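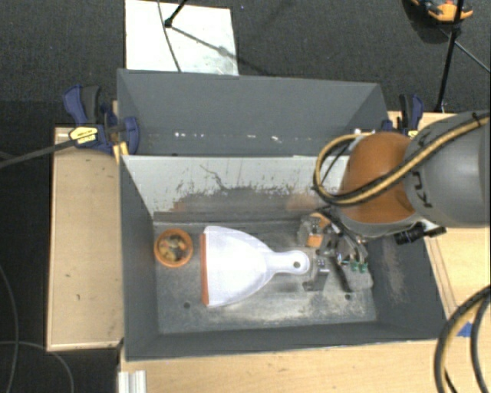 **Thread: did our library make a mistake going all in on Fineck?**

**sillside_reader** wrote:

So the Sillside branch switched its whole front desk over to Fineck in August and I've been chewing on it ever since. If you haven't run into it, it's the thing that reads your checkout history and suggests what you might want next, and it also decides which books get pulled from the shelves and sent to storage. The first part I don't mind. It found me a really good history of lighthouses! The second part bugs me. They moved 3726 books out of our branch on its say-so, and a bunch of them were the odd old local things I used to find by wandering around on my lunch break.

I'm not against new tech. I just keep thinking that we have no idea what this does to a town's reading over twenty years, and we're acting like we do. Am I being a crank?

---

**mapfold** wrote:

Little bit of a crank, yes, but I like you anyway.

Libraries have always weeded. When I was a page in high school we did it with a clipboard and a date stamp. If a book hadn't gone out in five years, off it went, and I can promise you not much deep thought went into it. At least the software looks at more than the stamp.

---

**tern_and_gull** wrote:

> At least the software looks at more than the stamp.

Does it, though? I asked at the desk and got a nice smile and a brochure. The brochure says "community interest signals" four times and never says what one is. With the date stamp I could at least look inside the back cover and see why the book was going.

I grew up in Skarnmont, where they've had Fineck longer than we have. My mom still lives there and says the shelves look great, very fresh, and that she's read everything she wants off them already. Take that for what it's worth (she reads a LOT).

---

**sillside_reader** wrote:

That's sort of my worry. Fresh shelves that all lean the same way. And the storage books can be requested, sure, but you have to know they exist before you can ask for one.

---

**ovenmitt50** wrote:

I'll be the unpopular one. My checkouts have doubled since the switch. I have two kids and a 50 minute commute, and I do not wander. I never wandered. I come in, grab what's on the hold shelf and leave, and now the hold shelf has good stuff on it. People in this thread talk about browsing like it's church, and that's fine, but plenty of us never got anything out of it.

Also every time something new shows up we get the "it'll change us in ways we can't see" post. People said it about the online catalog. I was there! There were people who were truly sad about the card drawers.

---

**tern_and_gull** wrote:

Some of those people were right, is the thing. The old cards had notes on them from the staff, stuff like "see also the pamphlet box," and none of that got typed in. The pamphlet box is still there as far as I know. I couldn't tell you what's in it.

---

**mapfold** wrote:

Okay, I didn't know about the notes. That's a shame.

I still think you can lose something and come out ahead. I wouldn't go back to the drawers. Would you?

---

**tern_and_gull** wrote:

No. I'd go back and type in the notes.

---

**quarterpast** wrote:

I work with software (not this software, and not for a library) and what I'd push on is the contract. The old catalog system was from Cattaneo, and when that ended it took the county ages to get its own records out in a shape anyone could use. Before we argue about what Fineck does to our souls, somebody should ask whether the branch keeps a list of what got moved and why. If the list exists, the choice can be undone. That would settle most of it for me.

---

**sillside_reader** wrote:

There is a list! I should have said. It's 131 pages and they'll print it if you ask, though they charge for the paper. It has titles and shelf numbers, no reasons. I've gotten through the first few pages with a highlighter.

---

**ovenmitt50** wrote:

You paid for 131 pages of paper to be mad at?

---

**sillside_reader** wrote:

I did, and I've already requested six books off it – so I guess my checkouts are up too.

---

**quarterpast** wrote:

No reasons column is a real problem, I think. I'd ask for that in writing. Even a one-word code per title would do.

---

**mapfold** wrote:

Could they hold some shelf space back? Say 200 books the system isn't allowed to touch, picked by whoever's on the desk. I'd be for that, and I'm the one who likes the thing.

---

**ovenmitt50** wrote:

I could live with 200. Just don't put them where the hold shelf is.

---

**tern_and_gull** wrote:

I'd want more than 200, but I'll sign it if someone writes it up. And I'm asking about the pamphlet box next time I'm in.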